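3.2 The board and the blocks

I should say something about the board first, because I changed my mind on it more than once. My early layouts sat right on the bare table, and I hated them. The table has a grid of small holes, and anything light and plastic that gets nudged across a surface like that will sooner or later tip or stop over a hole. So I started hunting for a flat sheet of something. Bülent Akbulut talked me into maple (he does a bit of joinery at home and has opinions!), and we've stayed with it ever since.

The grain turned out to matter to people more than I'd guessed. When I asked our raters to draw a layout from memory, 17 of them used a knot or a streak in the wood as a landmark, as in "the block next to the dark swirl." I had planned to treat the board as a blank background, and clearly that wasn't going to fly. For the Virine layouts we kept the board the same way around the whole time, and for the Kakora layouts we turned it end for end, so that the same arrangement of blocks landed on a different bit of grain. I'll come back to that in Section 4.

The blocks themselves are plain bright plastic shapes, the sort you'd find in a preschool. I wanted things that people could name without stopping to think, and I wanted them to look cheerful, which I admit isn't much of a scientific reason. Figure 2 shows one layout. Some of the blocks form a loose row toward the far side of the board, and I'd like you to keep the word "loose" in mind, as it caused us a good deal of trouble.

How loose can a row get before people stop calling it a row? We collected 1181 written descriptions of the layouts between November and the cutoff on December 28, 2020, and roughly 900 of them used a grouping word of some kind: row, line, bunch, pile, corner. "Row" was easily the favorite. People were very generous with it, too. They'd say it about blocks that wandered up and down quite a bit, as long as the eye could hop from one to the next without a big gap.

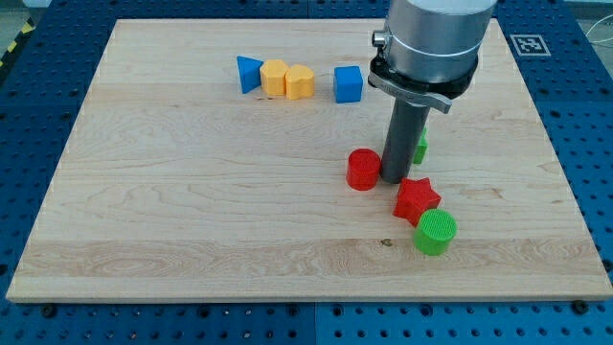
Figure 2. Colored plastic blocks on the maple board, with a loose row near the far edge.

Gaps were another story. Once a space in the row got wide enough, people split it into two groups and gave each its own name, even when everything lined up nicely. Belhaj layouts, where I'd put in one wide gap on purpose, got "two bunches" far more often than "a row with a space in it." I tried 4 gap widths before settling on the ones reported below, and I'd happily try more if I were starting over.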